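Kilto Tableware Set: README

By Joar Westerberg
Jun 20, 2021

## Summary

Kilto is an image set of children's tableware laid out on plain surfaces. It covers plates, trays, spoons and forks in pale colours, photographed while a place setting is being put together or taken apart. Release 4 holds 1,945 labelled images. The files are sorted by setting, and each setting has its own folder with a short notes file.

The labels name the pieces and say how they sit in relation to each other. They don't cover food, drink or people.

## What is in a setting

A setting is any group of pieces meant for one diner. The smallest is a plate with one utensil. The fullest has a tray, a plate, a cup, a spoon and a fork. Pieces from different makers are mixed freely, so a stoneware-look plate may turn up with plastic cutlery.

Utensils are labelled by where they rest:

- on_plate: the utensil lies within the outline of the plate
- on_tray: the utensil lies on the tray, beside the plate
- loose: the utensil touches neither

A utensil that crosses from one piece to another takes the label of whichever carries its head. The head is the bowl of a spoon or the tines of a fork. If the head is out of view, the label goes by the handle and the field head_visible is set to no.
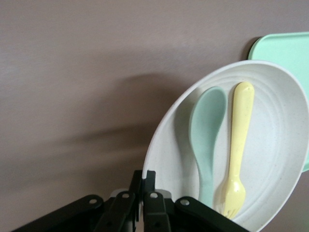

Direction is stored separately from position. The field points_to gives the end of the picture that the head faces: top, bottom, left or right. Two utensils lying side by side on the same plate can therefore carry opposite values, and often do. Early versions had a single field for the pair, which made a spoon and fork laid head to tail impossible to record. Ragnvald Hägglund split the field in release 3 and relabelled the older settings by hand.

## Colour names

Colours are taken from a fixed list of plain words: white, off-white, pale green, pale blue, pale yellow, pink, grey, brown. The labeller picks the nearest one. Speckled pieces get the base colour plus the tag speckled. Shadows and reflections are ignored when choosing.

Pale green and pale blue cause the most disagreement. Where two labellers differ, both answers are kept and the field colour_agreed is set to no. Please don't drop these rows without saying so in your results.

## Plates and trays

Plates are labelled round, oval or other, going by the outer rim alone. Inner ridges and dividers have fields of their own. A plate with a curved inner divider is still oval if its rim is oval.

A tray is any flat or shallow piece that carries the plate. Placemats with a raised border count as trays, whatever they are made of. We gave up recording material in release 2 — silicone, melamine and ordinary plastic can't be told apart reliably from a picture, and the makers' labels had worn off half the pieces.
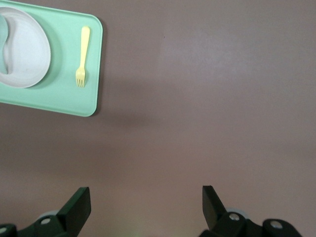 Where a piece runs out of view, it is labelled from what can be seen and marked partial. Partial pieces make up a large share of the set and should be scored on their own. Vilhjálmur Kragh's baseline does well on whole plates and badly on partial trays, mostly by calling a tray corner a second plate.

## Known problems

- Plates leaning upright and plates lying flat share one label. A lean field is planned for November.
- Settings from the Brudon kitchen use a narrow range of background colours.
- Cups are rare. Don't train a cup detector on this set alone.
- Some notes files still use the old word "mat" for tray.

## Files

labels.csv has one row per piece. settings.csv has one row per setting. The notes files are plain text and follow no fixed layout.

Last updated: release 4, labels only

Comments

Trygve Söderlund
Is the crossing rule applied to spoons propped on the plate rim? I have several where the bowl is on the plate and the handle is on the tray.

Joar Westerberg
Yes, on_plate in that case. The handle is ignored if the bowl is in view.

Ivar Haugland
settings.csv opens with the wrong separator in my spreadsheet. Setting it to semicolon by hand fixed it.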